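3.2 The work surface, and why I got picky about it

I used to think of the surface as the boring part of a handling study. You put a thing down, you pick it up, done. Then I spent most of May squinting at small parts on a plain white sheet at Lendale, and I changed my mind pretty fast! Glare was the big one — thin, flat objects just melted into it whenever the overhead lights were on, and I kept losing their edges.

So for the second round we went with something speckled. I tried 3 samples from Fetine before settling on one, and (I'll admit it) the first choice was mostly down to the color. People had strong feelings about the other two, which I won't go into here. The parts themselves stayed the same as in Section 2: flat or nearly flat, a few with awkward angles, none of them heavier than 300 grams. Sorting and coding all the clips took me longer than the sessions did, and we ended up with 2000 usable ones.

What I was after in each clip was the meeting point, the bit of the surface where a part gets pinched from both sides and stops being easy to see. Figure 4 is a good one for this. The green part sits between the two grippers, near the middle of the speckled beige surface, and the right gripper hides some of it. I coded moments like that as "partly hidden" and kept them in, even though it made my agreement scores look worse.
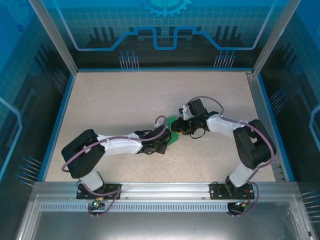
Figure 4. A green part between two grippers on the speckled beige surface.

Kamrul Haque thought the speckle was too busy for small parts, and he wrote in his notes on the draft that he would have gone with a flat gray and put up with a bit of glare. Yasir Ghauri disagreed with him, and asked for the 33 hardest clips to be coded again by someone new. I did that over two long evenings with a fresh coder, and the revised labels are the ones used in Section 4.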